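Robotics club carries on from home with simulated table-clearing task

The Milik Robotics Club has moved its spring project online and will run it entirely in simulation until at least August. Members were told of the change at the end of last month, and the first remote session has now been held.

The club had planned to spend this term building a small two-armed machine in the school workshop. With the building closed, the parts are locked in the store and the frame is half assembled. Styliani Nikolaidis, who teaches design and technology and has led the club for three years, decided to keep the same task and move it to a computer model.

The task is called Ledari, after the name the first team gave its program last year. A robot with two arms has to clear a table: lift each item, put it where it belongs, and leave nothing on its side or on the floor. The robot's arms, its grippers, the furniture and everything on the table exist only in the software. A run can be stopped, reset and started again without anyone having to pick up broken crockery.

Twelve members have signed up. They are split into teams and each team has the same room, the same robot and the same time limit of 6 minutes a run. What differs is the control program, which the members write themselves. The starter program moves one arm at a time and is very slow. Most of the work this term will be in getting the two arms to share the job without knocking into each other.

Members see the room from the robot's own viewpoint, looking down past its body to the arms and the table. This took some getting used to. In the workshop they would have walked round to the side to check how high a gripper was. The model does allow a side view, but it is switched off for scored runs, so the teams have been told to practise without it.

The stemmed glass is expected to be the hardest item. It is narrow in the middle and wide at the base, and a gripper with two fingers has to close on the stem at the right height. Too low and the fingers meet the foot of the glass, too high and they push the bowl over. The plate is a different problem. It lies flat on the wood and there is very little edge to get hold of. One team wants to slide it to the side of the table with the left arm and take it there with the right. Another is going to leave it until last.

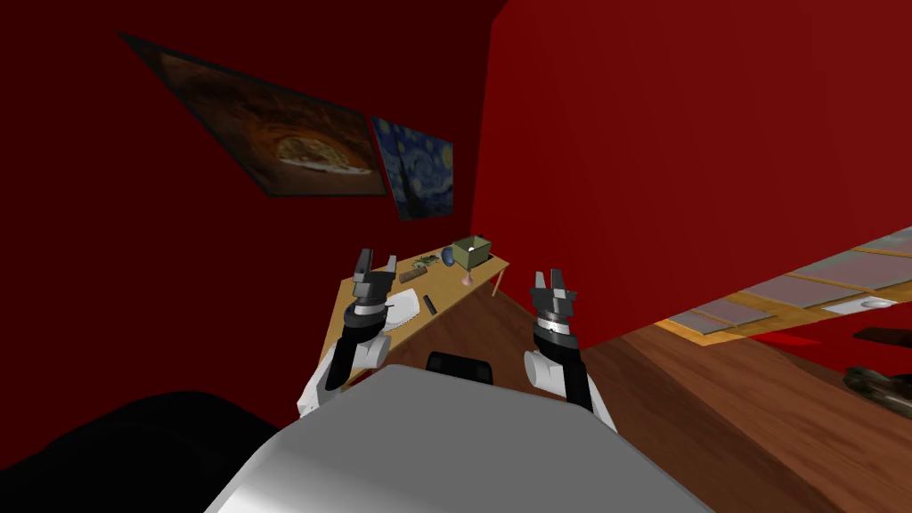

Relu Onu asked whether time spent on a simulated robot would be any use once the workshop opens again, as the motors on the real one slip and the computer's never do. He would sooner see the term go on drawing up the gearbox properly, and he said that a program which works perfectly on screen could give people the wrong idea of how much was left to do.

Ms Nikolaidis replied that she shared some of that concern. The model has been set so that the joints stop a little short of where they are told to go, by a different amount each time, and the items are moved slightly before every run. A program that has simply memorised the positions will fail. She has also agreed that one session in three will be given over to the gearbox drawings, which Relu will lead.

Teresa Kavanagh has written the scoring sheet. A team gets points for each item put away and loses points for anything dropped. Touching the wall or the other arm costs points too. There is no bonus for speed this term. Last year there was, and the result was a lot of items thrown in the general direction of the box.

Each team will submit 48 runs over the course of the project, and the average will count, so one lucky attempt will not win it. The runs can be left going overnight on a home computer. Families who would prefer the machine switched off at night should say so, and the runs will be done on the school's server instead.

The software needs a reasonably recent computer but does not need a fast internet connection once it has been downloaded. The download is large. Anyone who has trouble with it can have a memory stick posted to them. Five laptops are available on loan and three have already gone. Tomás Hanrahan is looking after the loans and would like the serial number of each laptop confirmed by email when it arrives.

The money set aside for workshop materials has not been spent. The grant of £1,000 from the Mendonça Fund was given for the building of the robot and will be held until that can restart. Nothing will be charged for taking part this term. Members who paid the materials fee in January can have it back or leave it in the account for next year.

The friendly match against the Asten club will still go ahead, also online. Both clubs will use the same room and the same items, and each will send its best program to the other to be run and scored. Wiesława Kurek is arranging this with Asten and hopes to fix a date soon. The Asten members have been using the software for longer than ours and are likely to be well ahead.

Sessions are held by video call after school hours at the usual time and last an hour. Members should have the software open before the call starts and should keep a written log of every change to their program, including the ones that made things worse. Logs are to be sent in every fortnight. New members are welcome, and no programming experience is needed, though anyone joining now should work through the first two exercises before their first session.

1 April 2020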